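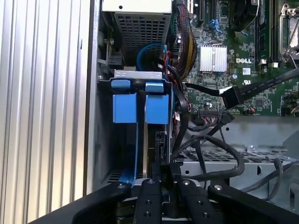 Fig. 1. Inside the Dell tower, with the power supply at the top and a blue SATA cable below it.

Would You Wear His Name? My Fashion Marketing Project
by Karthikeyan Arumugam

I picked celebrity clothing lines because I own two hoodies from one and couldn't explain why I'd paid so much for them. My teacher said that was a good enough question, so off I went!

The line I looked at is Feteo, the loungewear label fronted by the swimmer Ackermann. It started as a small capsule for the Seltow stores (robes, joggers, a few T-shirts) and then got its own rail by the front door in June. I went to the Breltgate branch, which is the closest one to me and has the nicest staff, and they let me stand near the rail with a clipboard as long as I stayed out of the way of the fitting rooms.

I talked to 46 shoppers. First I showed them a pair of gray joggers with the label folded under and asked what they'd pay. Then I flipped the label out, told them whose line it was and asked again. I really expected everybody's price to shoot up. It didn't! Only 14 people went higher, and most of those were already fans who knew Ackermann from the relay. Another 28 stuck with their first price, and four went lower. One of the four told me she figured she'd be paying for the ads (fair point).

What people cared about way more was the waistband. I didn't even have a question about the waistband, but they kept tugging at it and telling me it felt thick, or that it would roll, or that their last pair died in the dryer. I started writing those comments in the margin and ended up with more margin than survey, so next time I'd put fabric and fit on the sheet from the beginning.

Some things I'd fix: I went in the afternoon both times, so I got a lot of high school kids and hardly any people with office jobs. I also asked the two prices back to back, and I think a few shoppers felt silly changing their answer in front of me. Splitting them into two groups would have been smarter.

As for my hoodies, I checked the seams when I got home. One is holding up great. The other has a hole under the arm, and I still wear it more.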